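Chapter 6
Paper Under Your Fingers: Grain, Folds and Why Some Creases Fail

I ruined my first handmade book with a single fold. I was 14, it was December, and I'd spent my whole allowance on one big sheet of heavy gray paper from the Urban stationery shop down the street from my aunt's place. I folded it in half and the outside of the fold cracked open like old paint. I figured I'd bought bad paper! What I'd done was fold it the wrong way, and it took me years (and a very patient teacher, Ludmila Michalík) to find out there was a wrong way.

So this chapter starts with grain. If you skipped ahead from Chapter 5 because you're itching to sew something, please come back and read this part first.

Most paper is made by draining a soupy mix of water and plant fiber on a moving screen. The screen travels in one direction and a lot of the fibers line up with it, the way sticks line up in a stream. When the sheet dries, they stay put. That's the grain. Fold along it and you're folding between the fibers, mostly, and the sheet goes over easily. Fold across it and you're bending and breaking them, and you get that ragged ridge I got.

Handmade sheets are another story, and we'll get to those when we visit the mill at Pliddale later in the chapter. The short version is that the papermaker shakes the mold both ways, so the fibers land every which way and the grain is weak or missing.
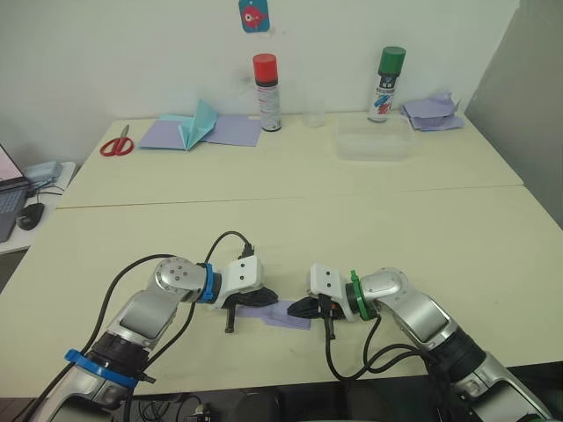
How do you find the grain if the label doesn't tell you? I know three good tests and I use the lazy one most. Lay the sheet flat, roll one edge over toward the opposite edge without creasing it, and press down gently with your palm. Feel how hard it pushes back. Now turn the sheet a quarter turn and do it again. The direction that pushes back less has its fold line running with the grain. With thin paper the difference can be tiny, so do it a few times and trust your hand.

The second test is tearing. Tear a strip from a scrap one way, then the other. With the grain the tear runs pretty straight, and against it the tear wanders off wherever it likes. The third one is water: dampen a small square and watch it curl. The curl makes a little tube, and the tube runs in the direction of the grain.

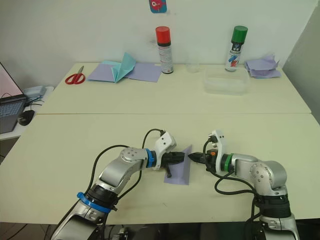

Figure 6.2 A folded lavender sheet, held at its top edge.

Color, by the way, tells you nothing about grain. I've had students swear that pastel sheets crease better than dark ones. What they're usually noticing is that a cracked fold shows up more on dark paper, where the pale core peeks through the dye. The crack may be just as bad on the pale sheet. Run a fingernail along it and you'll feel it.

Now, about creasing. Bring the corners together, hold them there, and only then press, starting in the middle and working out to each end. Beginners love to start at one end and chase the fold down the sheet, and the far corners drift apart every time. My old bench partner Kvido Matoušek kept a stack of 900 practice folds under his desk, and the bottom of that pile is a sorry sight. 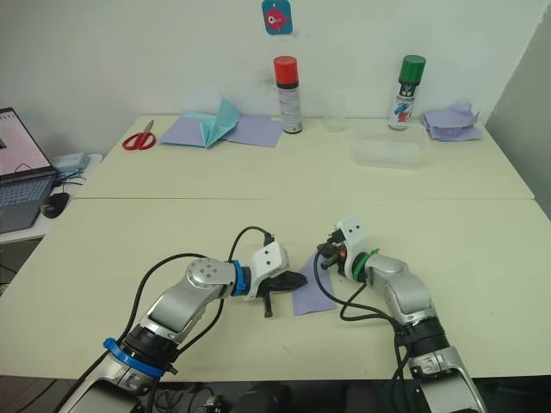
Small sheets are harder than big ones, which surprises people. A tiny error at the corner of a poster disappears, but on a note card it's a crooked card. Go slower, use a bone folder if you have one, and wipe the table before you start, since a single crumb will print itself right into the crease.

Before you read on, grab 2 sheets of ordinary printer paper and a cereal box. Find the grain in all of them, mark it lightly in pencil with an arrow, and keep them handy. We'll be cutting them up in Section 6.1.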